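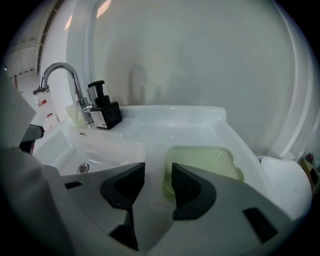
Surely it would be cheaper to hire a cleaner, one reader wrote after our first piece on Esilik, and I read the message aloud to the woman who runs rentals at Trestell before she had taken her coat off.

"Yes," she said. "Much cheaper. Is that the interview?"

It wasn't, although I was tempted. Trestell rents out the Esilik kit from an upstairs unit in Manonport, over a place that re-covers bar stools, and for a fee it will send you two hand-held grippers with cameras on them so that you can go into your bathroom and tidy it as though your hands had been repossessed. The recordings are used to teach robots. You, meanwhile, get a clean bathroom at a speed your grandmother would have found upsetting.

The fee is $336 for a 7-day rental, which covers the grippers, the charger, the hard case and a first check of whatever you record. Most of the customers are small labs and startups that have an arm or two on order and nothing to feed them. I asked what kind of person signs for the box.

"Usually somebody who was told on Monday that they're in charge of data," she said. I pointed out that there are other days. "It's always Monday."

She has asked me not to use her name, on the grounds that customers would start calling her directly. They apparently do that already, but she would like it not to spread.

**Bathrooms, and why anybody would**

The vanity top is the standard first lesson. Trestell has one built into a corner of the unit, and the exercise sheet that ships with every kit starts with a shallow plastic tray lying flat on a white counter. You bring the fingers in, one on either side of the rim, close, lift, put it down somewhere else. There are 500 repetitions on the sheet, spread over several kinds of object, and she recommends doing them in sittings of twenty minutes.

I did eleven trays before my forearm had opinions.

"You're squeezing," she said. "Everyone squeezes. You've picked up ten million things in your life and you've never had to think about it, and now I've given you two fingers and you're strangling a soap dish."

Why a tray? I'd have thought a robot buyer would want something showier. She said that a tray is low, its edges curve, and if it's see-through the camera has a harder time telling where it stops. A white counter under a white sink doesn't help. Chrome throws highlights around, and a mirror gives you a second room to be confused by. People call in and ask whether they should take the mirror down.

"I tell them to leave it up. Does your customer's bathroom have a mirror? Then so does yours."

The same goes for clutter. The early version of the instructions, written before she joined, told users to clear the counter of everything except the object being handled. The recordings that came back were lovely, she said, and looked like hotel brochures, and the models trained on them went to pieces at the sight of a toothbrush. The current instructions say to leave the soap dispenser where it lives.

**What's good**

I had the kit for the full rental and can report that the grippers themselves are well made. The finger pads are dark and shaped with a hooked inner curve, and once I had stopped fighting them they got under a rim better than I expected. They're happy with a tray. They're happy with a small cup if you come at it from the side. Pump bottles are fine as long as you only want to move them. Pumping one is a two-gripper job and I won't describe my results.

The charger is a charger. The case has foam cutouts in it, one of which fits nothing in the box. I asked.

"That was for a spare battery," she said. "We stopped including the spare battery."

Could the foam be changed?

"We have a lot of the foam."

The checking service is the part I'd pay for. You upload at the end of the day, and by the next morning you get a list back telling you which takes are usable and why the others aren't. Mine had a column headed REASON in which the word *thumb* appeared more often than I would have liked. I had a habit of steadying things with my free hand. From a human point of view this is called competence. In the data it's a large pink object arriving from nowhere to solve the problem.

"You can't help it," she said, kindly enough. "We had a customer tape oven mitts on."

**What isn't**

The weight. Esilik's spec sheet calls the gripper "comfortable for extended use," and I wanted to know who had been asked.

"Someone with bigger arms than you," she said. She did concede that the housing is wide for a small room. Bathrooms are where you notice. With both grippers up over a sink there isn't much sink left, and I spent a fair part of one evening knocking one housing against the other like a pair of polite cattle. She suggests parking the idle hand off to the side. It's good advice, and it would be better if it were in the manual, where the relevant page is given over to a drawing of the case.

The software is worse. Takes are numbered in the order they finish uploading, so if your Wi-Fi sulks you get take forty before take six. I raised this and she put her forehead on the desk for a moment.

"Farooqui is doing that," she said. Farooqui is the outfit that writes the upload tool, and it has been doing that since April. In the meantime she sorts customers' files by hand if they ask her nicely. I hadn't known you could ask.

Then there's the matter of what you have at the end. A week of my housework produced a folder. I don't own a robot. If you don't either, the folder is all you're going to get, and Trestell won't train anything for you. She was blunt about it. They rent the kit and check the takes, and for the rest you need an engineer with patience and a computer with fans.

"We had a man who thought the grippers would learn it," she said. "He sent them back with a note saying they hadn't improved."

**The big number**

On the wall by the door there's a whiteboard with 2072 written on it and a box drawn around the figure. I assumed it was a forecast, possibly for the upload tool. It's the number of accepted takes in Trestell's own bathroom set, all recorded at that corner vanity by her and two colleagues, and customers can license it as a starter if they don't want to begin from nothing.

Is that a lot?

"It's a lot of trays," she said. "It's not a lot of data. Both of those are true and I've had to explain it to investors."

What would be a lot?

"More bathrooms. I'd take twenty takes each from a hundred strangers over another thousand of mine. I know exactly how I pick up that tray. So does the model. If I'm sick for a week it'll be the only one in the building doing it right."

She had me do one more before I left, watching from behind, and said my wrist was better. I came in level, got a finger on each side, closed gently, and lifted. I was pleased with that. The list the next morning had it down as unusable: *talking to object*.

I wrote back to ask whether that was a real category, because the cameras on my kit had sound switched off. She said it was visible in how long I'd hovered.

**The reader's question again**

So, the cleaner. I went back to it near the end, since it deserved better than I'd given it.

"The cleaner's better at it and will be for years," she said. "If what you want is a clean sink, please don't rent from us, I'll have to do the paperwork. We're for people who've already decided to build the thing. I'm not going to talk you into deciding."

For those people I think the price is fair, mostly for the checking, and I'd book two weeks if the first is going to be spent learning to keep your thumbs out of it. Ask for a second charger. Bring up the file order before you start. Return shipping is included within the state, and the case goes back with the foam in it; they're firm about the foam.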